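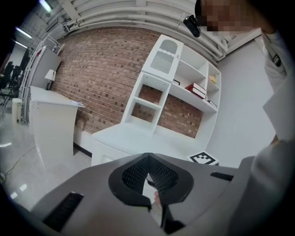
White sleeves.

OK so quick one before I have to leave for work, because I've had the new Skesemell album on since Friday and if I don't write it down now I never will. Still haven't finished the Kilter post from last month. It's coming. Probably.

The record is called Tesatum. Ten songs, no singles beforehand, no video, just a link in the mailing list at 11 at night. I was brushing my teeth. Put it on with the phone sitting in the sink (dry side) and stood there through the whole first track like an idiot with foam on my chin.

If you've been reading since the old blog you know I was lukewarm on the last one. Too much reverb, drums way in the back, every song fading out like they'd lost interest. I said so at the time and got two angry emails, one of them fair. This is a different band. Same four people, but somebody turned the vocal up and told the bass player to dig in. You can hear words now! Some of them are good words.

Opener is "Kakakhel," named after the singer's grandmother's side of the family, or so she said at a show in July. Starts with just a floor tom and a guitar that's slightly out of tune, and I kept waiting for the guitar to get fixed and it doesn't. Then the second guitar comes in tuned to the first one, so the whole thing is sour together. Love it. Took me three listens to work out why it made my teeth feel funny.

Track 2 is the weak one. Sorry. It's the old sound again, big wash, mumbling, four minutes that feel like nine. I skip it now.

Then 3 through 6, which run together with no gaps, and that's the part I want to go on about. It's basically one long song in the same key, and each section drops an instrument and doesn't bring it back. Drums go first. Then bass. By the end of 6 it's voice and one organ note and I swear you can hear a chair creak. I had it on in the car and missed my exit, had to go all the way around past the tire place. Did not mind.

Noreen Janjua came over Saturday and I made her listen to that whole run with no talking. She plays cello and has opinions. Her opinion was that the organ is doing all the work and the singer should send it flowers. She also thinks the lyric in 5 about "769 stairs" is a building number and not stairs at all, we went back and forth on it for ages. It's sung really fast. I still hear stairs. If anybody has the lyric sheet please, please write in.

Side two (I'm calling it side two, I only have files) is louder. "Lantern Tax" is the one people will shout for. Two chords, handclaps, a chorus that's just the title yelled over and over untill it stops meaning anything. The bridge is dumb in the best way. There's a guitar solo that's maybe five notes long and one of them is wrong.

8 and 9 are fine. Good even. I don't have a lot to say about 8, it's a waltz, it's pretty. 9 has a horn part I would've mixed higher.

Closer is seven minutes and I'm not sure about it yet. Some mornings I think it's the best thing on here and some mornings I turn it off when the tape noise starts. There's a good minute of tape noise. Ask me in a month.

Vinyl stuff — they're pressing 1,000, one color, one per person, mail order only. I ordered mine at lunch standing in the hallway with one bar of signal, and the page timed out, so either I have zero copies coming or the confirmation is stuck somewhere. Will report back. Shipping was steeper than I wanted, I paid it.

Show news, the short version. They're doing a small run of dates and the closest to me is a two hour drive on a work night. Going anyway. Doors at 8, and the opener is a solo drummer I know nothing about. If you're going too say hi, I'll be on the left by the merch table, I'm always on the left becuase that ear is better.

Oh and somebody asked what I'm hearing this on. Cheap earbuds, car, kitchen speaker with a blown something in it. The kitchen speaker version is my favorite, it makes the bass on "Lantern Tax" rattle the spoons.

Ok, shoes, keys, gone. Kilter post next, I've got half of it typed up on my phone already.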